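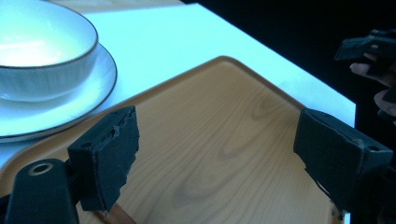
What is the Jatitz gripper?

The Jatitz gripper is a two-fingered gripper built for use in the hand, so that a person can show a robot arm how to pick things up and put them down. The same fingers can be unbolted and mounted on a small arm. It is normally made in pairs, one for each hand, and most of its parts can be printed at home or in a shared workshop.

Jatitz gripper

The Jatitz gripper is a self-build hand tool used in hobby robotics. It was developed at Toson, a members' workshop with a wood room, a metal bench and a small electronics corner, and the drawings were released for anyone to copy. The design takes its name from the project as a whole, which also covers the Perkon arm and a program called Cui that sorts the recordings. Revision 2 is the version most often built. The first revision is no longer supported, and its finger blocks do not fit the later carriage.

Background

The project began as an attempt to automate table setting and clearing with a pair of low-cost arms. Early work relied on moving the arms by hand while their motors were switched off. This was slow and tiring, and the gear trains of the arms wore quickly. A small group at the workshop then built a separate pair of grippers with the same fingers as the arms, and recorded the tasks with those.

The first pair used door hinge springs and a plywood slide. It opened unevenly and jammed when gripped off center. The slide was replaced by two steel rods and a printed carriage, and this layout has been kept. The drawings for revision 2 were posted on Nov 30, 2023, along with a parts list and a short set of assembly notes.

Construction

Each gripper consists of a handle, a carriage, a pair of fingers and a camera mount. The handle is printed in two halves and closed with machine screws. A trigger inside the handle pulls a cord, which draws the two fingers together along the rods. A return spring opens them when the trigger is let go. The maximum opening is 66 mm, measured between the bare faces of the fingers before the pads are glued on.

The printed parts for a full pair take 53 hours on an ordinary home printer. The carriage is the only part where the print settings matter much. It needs thick walls and must be printed with the rod holes upright, or the holes come out oval and the fingers rack sideways. Builders who own a drill press usually print the holes undersize and ream them. The workshop's notes advise against sanding, which tends to leave the holes bell-mouthed at the ends.

Threaded inserts are pressed into the finger mounts with a soldering iron. They are the most common source of trouble in a first build. An insert that goes in crooked tilts the whole finger, and the two faces then meet at the tip and gape at the root. A crooked insert can be reheated and straightened once, sometimes twice. After that the plastic around it has lost its grip and the mount has to be printed again.

The cord is braided fishing line. It is tied at the trigger and clamped at the carriage under a washer, and the clamp is used to take up slack. New line stretches during the first few days of use and has to be tightened. A thin steel cable was tried and dropped, as it cut a groove into the printed pulley.

Fingers and pads
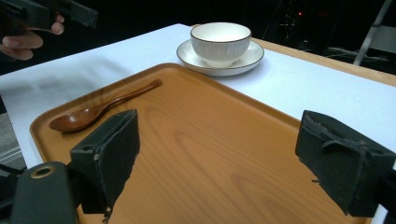

The choice of finger pad has more effect on the result than any other part of the build. A hard pad holds plates well but lets go of round handles, and a soft pad does the reverse. The notes suggest starting with the softest foam that will stay glued. Tableware makes a useful trial set for this, as it mixes thick and thin shapes: a wooden spoon lying on a tray gives the fingers a slender handle to close on, with only a short gap between it and the flat base below, while a bowl on a saucer has to be taken by its wall or lip. A pad thick enough for the first job may be too bulky to reach inside the second. Some builders cut the lower end of the pad at a slant so that the tip can slide under a handle.

Contact cement is used for foam and double-sided tape for rubber sheet. Pads are treated as a wearing part. The finger blocks are held on by a few screws so that they can be taken off, scraped clean and covered again at the bench. Old cement should be removed completely, because a new pad laid over lumps will not sit parallel to its partner.

Silicone pads cast in a printed mold are a later addition. They last longer than foam and can be washed. They are also heavier and pick up dust, and the mold takes a day to produce a usable pair. Most home builders have stayed with foam.

Camera and recording

A small wide-angle camera is fixed to the handle, looking forward over the fingers. Its position is set by a printed bracket with no adjustment. This was a deliberate choice in revision 2. With the older sliding bracket, the camera could be knocked a few millimeters between sessions, and recordings made before and after the knock did not match.

Video from both grippers is stored on a laptop. Cui reads the files, lines them up in time and cuts them into separate attempts. It also lets the user throw out attempts in which something was dropped or a hand blocked the view. The program has no automatic judgment of quality, and sorting a long session by hand can take longer than recording it.

The set of recordings distributed with the drawings holds 2297 attempts. They include lifting a spoon, moving a bowl, shifting a tray along a table and stacking small dishes. The two-handed tasks were the hardest to record well, as both grippers have to be kept level and the user cannot feel the weight of the object directly through the trigger.
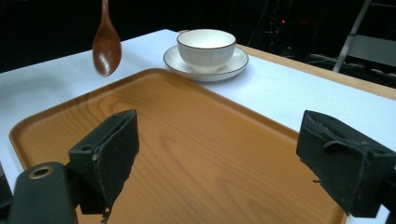
Spoons were recorded in several ways. In the simplest task the spoon is lifted, carried a short distance and laid down. In another it is turned so that the handle faces the user before it is set down. A third has the spoon passed from one gripper to the other in the air. The passing task was left out of the first release, since the arms could not repeat it without letting go too soon. It was added again after the closing speed of the arm fingers had been lowered.

Table setup

The assembly notes include a page on the work surface. A plain matte covering is recommended, such as a sheet of painted board. Gloss paint and glass reflect the lamps, and the reflections move with the camera. Lamps are best fixed to a wall or a heavy stand. Clamping them to the table itself makes the light shake whenever the table is bumped.

Cables should be led away from the user's feet and tied to the back legs of the table. Each gripper has a single cable, fastened to the handle with a loop of slack so that it does not tug at the wrist. A cordless version with a battery in the handle has been built by a few users. It is noticeably heavier, and there is no official drawing for it.

Use with the Perkon arm

The Perkon is a tabletop arm designed for the same project. Its wrist plate has the same hole pattern as the gripper carriage, so that fingers and camera bracket can be moved across without changes. A small servo takes the place of the trigger. The servo horn must be centered before the cord is clamped, or the fingers will close with full force when power is first applied. The notes tell builders to carry out this step with the pads removed and hands clear.

The arm can lift light wooden and ceramic tableware but is not stiff enough for full dishes. At full reach the wrist sags, and the fingers arrive lower than commanded. A counterspring at the shoulder reduces the error. Some builders shorten the forearm instead, giving up reach for stiffness.

Reception and variants

The design has been copied in a number of shared workshops and adapted to other arms. The most frequent complaint concerns the trigger, which was drawn for a large hand. A shorter trigger and a thinner handle are available as alternate files. Left-handed users need no special parts, as both handles are symmetrical.

Other variants include a finger with a narrow steel tip for picking up coins and screws, a wide finger for folded cloth, and a carriage with longer rods. The longer rods allow bigger objects to be held but bend under load unless a thicker diameter is used, and this in turn requires a different carriage.

Related articles
Perkon arm
Cui (recording software)
Toson workshop
Heat-set threaded inserts
Foam and rubber finger pads
Cord drives in small machines

Contact the editors | Copyright and reuse | Back to top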